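Projektbericht: Papierkram im Griff
von Diễm Văn, Gruppe Prunden

Angefangen hat alles mit dem Zettelhaufen in unserer Werkstatt, und ich durfte sortieren (hurra!).

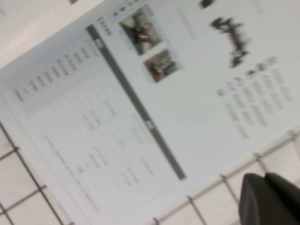

Was ich gemacht habe

Zuerst kamen die gedruckten Seiten mit Kopfbalken und Liste dran, die erkennt man auch schräg liegend sofort. Chelsea wollte nach Farbe ordnen, ich nach Thema – wir haben dann 5 Stapel gemacht und alles Doppelte aussortiert. Das hat den ganzen Juli gedauert!

Was noch fehlt

Die Mappe von Neville ist noch nicht durch, und für die Beschriftung brauche ich dickere Stifte.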